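Fedberg 海缆弯曲限制器及中心夹具
产品编号：FB-278
制造商：Worent
适用领域：海上风电场阵列间电缆、送出电缆
文件更新：2023年6月22日

产品概述

Fedberg 弯曲限制器用于保护海底电缆进入单桩基础、导管架J型管以及海上升压站时的一段自由悬垂部分。电缆在这一段要承受自重、潮流和波浪的反复作用，安装过程中还要承受牵引绞车的张力。限制器由多节互锁的半壳组成，两片一节，用螺栓合拢。各节之间允许有限的转角，转到设计位置后相互锁住，电缆不会弯到允许的最小弯曲半径以下。

整套产品包括：互锁半壳、反向法兰、中心夹具、防冲刷护套、牵引头适配件以及全部紧固件。中心夹具装在单桩开孔的内侧，把电缆固定在孔的中间，避免缆身与孔边接触。

本页适用于FB-278型。老型号FB-197已停止接受新订单，备件继续供应，见文末说明。

半壳

半壳为聚氨酯浇注件，每节两片，形状相同，不分左右。仓库里只需备一种模具号的零件，甲板上装配时也不用配对。壳体外表面有凸字标明模具号和浇注批次，合拢后仍然可以读出。

颜色默认为黄色，便于水下机器人摄像检查时辨认。需要黑色或橙色的，请在订货时注明，交期不变，但最小订货量按整套计算，不接受同一套内混色。

半壳内侧可以加装衬垫，适应不同外径的电缆。衬垫按电缆制造商提供的实测外径定做，请不要只提供标称外径。外护套有公差，沥青和聚丙烯绳外被的电缆尤其如此，曾有项目因为按标称值订了衬垫，到港后重新加工。

紧固件

标准紧固件为超级双相不锈钢螺栓，配同材质螺母和垫圈。与碳钢单桩接触的部位须加绝缘套，绝缘套随货提供，单独装袋，袋上贴蓝色标签。若业主的防腐方案要求将金属件接入阴极保护系统，请在询价阶段告知，我们会改用带接地片的反向法兰。

拧紧顺序从每节中部的螺栓开始，再向两端进行。扭矩值印在随箱的塑封卡上。请使用经过校准的扭矩扳手，不要使用冲击扳手。冲击扳手会使聚氨酯孔壁局部受热变软，螺栓以后容易松。

主要参数

设计寿命、最小弯曲半径、最大弯矩和剪切力按项目计算，写在每个项目的设计报告里，这里不列通用值。下面几项对所有FB-278产品都相同：

每节半壳数：2片
外壳材料：聚氨酯
安装方式：甲板预装，或随电缆敷设逐节安装
拆卸方式：水下机器人切断牺牲螺栓，或回收到甲板后拆卸
检验：壳体100%外观检查，尺寸按批抽检
随货文件：材料证书、批次记录、尺寸报告、装配卡

牺牲螺栓仅用于反向法兰处，其余螺栓不可用牺牲螺栓代替。

安装条件

甲板预装时，电缆应放在滚轮架上，缆身离开甲板面，留出合拢下半壳的空间。每装完一节，由一人检查互锁凸缘是否完全落入槽内，再开始下一节。凸缘没有到位时螺栓仍然可以拧紧，外观上不容易看出来，转动一下前一节就能发现：到位的节有均匀的间隙，没有到位的节会卡住。

气温低于零度时，聚氨酯变硬，合拢会吃力。壳体应在室内或集装箱内存放到安装前，不要用明火或热风枪加热。

牵引时，限制器整体随电缆通过单桩开孔。中心夹具的弹性爪在通过时收拢，通过后张开并顶住孔的内壁。牵引张力曲线上会出现一个短的峰值，随后回落。没有看到峰值时应暂停牵引，检查位置后再继续。

防冲刷护套在砂质海床上建议使用，在岩石抛填层上必须使用。护套长度由冲刷计算决定，可在现场截短，不可在现场接长。

工程记录

今年4月，一套FB-278在Plinum海上风电场的样机机位完成安装。现场负责人Merike Grīnberga在验收记录中写明，限制器和中心夹具一次通过开孔，牵引后的水下检查没有发现壳体损伤。该机位之后作为其余机位的安装参照，装配卡也按照甲板人员的意见改了两处：绝缘套的装入步骤移到合拢之前，扭矩值的字号加大。

Wróbel港的仓库负责这个项目的到货检查。Leokadia Stępień负责核对批次号与材料证书，有一箱垫圈因为证书页缺失被暂扣，补齐后放行。

试验

每个项目的首批半壳在出厂前做弯曲试验。试验段由若干节组成，一端固定，另一端加载，到达锁定位置后继续加载到设计弯矩并保持，然后卸载，测量残余变形。试验可由业主或第三方见证，请提前通知，以便安排台架。

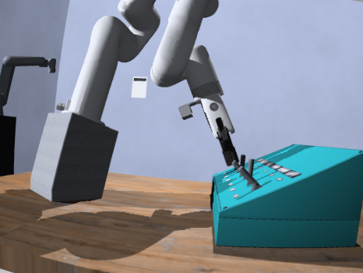

试验结果写入项目报告，包括载荷与转角曲线、每节的间隙测量和卸载后的外观记录。试验用过的半壳不再发货，由我们留存到该项目质保期结束。需要保留其中一套作为培训件的，可以在合同里写明，运费由买方承担。

中心夹具另做推入和拔出试验，使用与现场开孔同尺寸的钢板。开孔边缘的倒角对推入力影响很大，请随询价附上单桩开孔的加工图。没有加工图时，我们按直角边计算，结果会偏保守，牵引设备的选型也会跟着变大。

包装与运输

半壳叠放在木箱内，层间有隔板。中心夹具单独装箱，箱体不可倒置。紧固件按机位分袋，每袋为一个机位的用量，另附一袋备件。木箱符合出口熏蒸要求，箱外标有毛重、重心和吊点。

露天存放时请盖防雨布，避免阳光长时间直射。开箱后未用完的半壳应放回原箱，不要平铺在甲板上让人踩踏。

备件与老型号

FB-197的半壳与FB-278不能混装，两者互锁槽的深度不同。FB-197的衬垫、螺栓和绝缘套仍可订购。已经安装FB-197的机位如需更换，应整套换成FB-278，并重新核算弯矩。中心夹具是否可以保留，要看开孔尺寸和夹具的检查结果。

订货资料

询价时请提供以下内容：
电缆实测外径及最小弯曲半径
电缆单位重量，空气中和水中
单桩或J型管开孔图
水深、潮流和波浪资料
海床类型及冲刷预测
计划安装船和牵引张力上限
要求的颜色和交货港

资料齐全的询价会得到完整报价和初步计算。资料不全时先给预算价，预算价不作为合同依据。

联系

技术咨询：Ludmila Koubek
订单与交期：Thaís Cordeiro
备件及FB-197售后：Genowefa Czarnecka

来信请注明项目名称和产品编号。索取装配卡或尺寸报告的，另请注明木箱标签上的批次号。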